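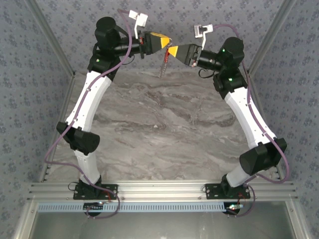 Gray marble pattern inside the enclosure, two yellow tips almost touching. Skindthorpe, June.

Marbled: A Gallery of Floors, Tops and Panels
Photos and notes by Clyde Castellanos

Home
Galleries
Prints
Write to me

I love marble, and I love marble patterns even more. Printed, painted, poured, pressed into something that was never near a quarry, I'll take all of it! This gallery started when I was picking a countertop for my own kitchen, brought home far too many samples, and found I liked looking at them more than choosing one. (The kitchen got plain white in the end. The samples are still on the windowsill.)

There are 49 pictures in the full set now, mostly from workrooms, hallways and kitchens. I've left out the famous floors on purpose. You can find beautiful pictures of those anywhere, and I'd much sooner show you a good bathroom shelf.

About the opening picture
I keep coming back to this one. The gray is soft enough to sit quietly between all that black and white, and then you get the two little wedges of yellow up near the top. I wouldn't change a thing about those colors. The long white links lean in from both sides and make a sort of horseshoe, open at the bottom, with the marble filling the middle of it. And the aluminum rail running along low down gives the whole thing a straight line to stand on, like the skirting in a well-planned hallway.

Look for the tiny green lights too. I missed them completely until I saw the picture at full size, and now they're the first place my eye goes.

More from the gallery

Wikent, back stairs
Green and cream, painted by hand onto every riser. The brushwork gets looser the higher you climb, and the top few steps are practically clouds.

Thibodeaux, bakery counter
Real stone this time, pale pink with a rust-colored vein that runs straight under the cash register. I bought a roll so I could stand there longer.

Wikent, laundry room
A peel-and-stick sheet over an old shelf, smoothed down so carefully I had to hunt for the seam. Velimir Vasić did it in one evening and has since moved on to the inside of his cupboards.

Trutard, entry hall
Black and white squares with a swirl in each one, and no two swirls turned the same way. Best seen at 4 in the afternoon, when the light comes in low through the door glass.

Skindthorpe, drawer fronts
Blue endpaper from a damaged ledger, pasted onto a plain chest of drawers and varnished. The pattern carries on from one drawer to the next, and I gasped when I saw it.

If you're photographing your own
Shiny tops are tricky, so turn off the ceiling light and use whatever comes in from the side. Step back a little farther than feels right. A pattern wants some neighbors, a rail or a wall or a bit of color, or it turns into wallpaper. Gray is the hardest to get right on a screen and mine usually comes out too blue on the first try, so I edit next to a sheet of white paper.

Prints
Small prints of anything in the gallery can be ordered in runs of up to 50, on matte paper only. Number 67 in the old list was the drawer fronts; the old numbers don't match this page anymore, so please use the title when you write.

I'm always looking for more. If you have a marbled anything, especially in orange, which I've never managed to find, send me a picture and tell me which room it's in!

Next gallery: Terrazzo, Mostly Train Stations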